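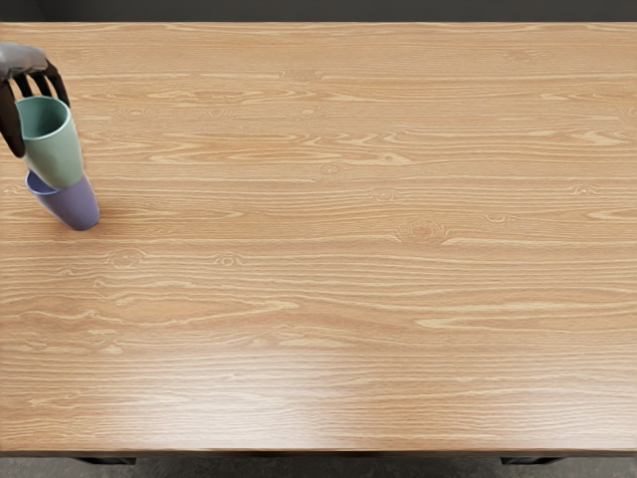
Una pinza de robot sujeta un vaso verde encima de un vaso lila. Imagen hecha con ordenador.

Las reglas de los robots que trabajan con las manos

¿Tienes reglas en tu casa? Seguro que sí: lavarse las manos, no correr por la escalera, recoger los juguetes. Los robots también tienen reglas. Ellos no las leen en un papel. Las personas que los construyen y los programan deben conocerlas muy bien.

Me llamo Evangelia Sarantis y trabajo en el taller de robots de Tonholm. El español no es mi primera lengua, por eso voy a escribir despacio y con frases claras.

Primero se prueba en el ordenador

Antes de mover un robot de verdad, hacemos una simulación. Es un mundo dibujado por el ordenador, parecido a un videojuego. Allí hay una mesa, unos vasos y una pinza, que es la mano del robot. Si en ese mundo un vaso se cae, no se rompe nada y ninguna persona se hace daño.

En nuestro taller la regla dice que cada tarea nueva se repite 100 veces en la simulación. Apuntamos todos los resultados en un cuaderno, también los malos. Cuando el robot falla, buscamos la causa y empezamos otra vez desde el uno. Con la tarea de apilar vasos llegamos al intento número 103, y mi compañero Þröstur Hallgrímsson trajo un pastel.

La mesa, despejada

Sobre la mesa se pone solamente lo necesario para la tarea. Si el robot tiene que trabajar con dos vasos, se ponen dos vasos. Un lápiz olvidado puede ser un obstáculo, y un robot no siempre sabe que un lápiz es un lápiz.

Apretar lo justo

Haz una prueba: coge un vaso de papel con dos dedos. Si aprietas poco, se resbala. Si aprietas mucho, se aplasta. Con la pinza pasa lo mismo. Por eso se le pone un límite de fuerza, y ese límite no se cambia sin preguntar a otra persona del equipo.

Despacio cerca de las personas

Cuando alguien entra en la zona del robot de verdad, el robot tiene que ir más lento o pararse. En el suelo de nuestro taller hay una línea amarilla que marca esa zona. Los visitantes se quedan detrás de ella, y yo también cuando no me toca trabajar.

El botón rojo

Cerca del robot hay un botón rojo y grande. Se llama parada de emergencia. Cualquier persona puede pulsarlo si ve algo raro, y en Tonholm no regañamos a quien lo pulsa por error. Después, el robot no puede arrancar solo: una persona mira primero si todo está bien.

¿Quién escribe las reglas?

Muchas reglas están en documentos que se llaman normas. Las preparan personas de varios países, que se reúnen y discuten cada frase. Además, cada taller puede añadir las suyas. Las nuestras ocupan 40 páginas y las revisamos cada año, en marzo.

Palabras difíciles

Pinza: la parte del robot que agarra las cosas.
Simulación: una prueba que se hace dentro del ordenador.
Norma: una regla escrita que siguen muchas personas.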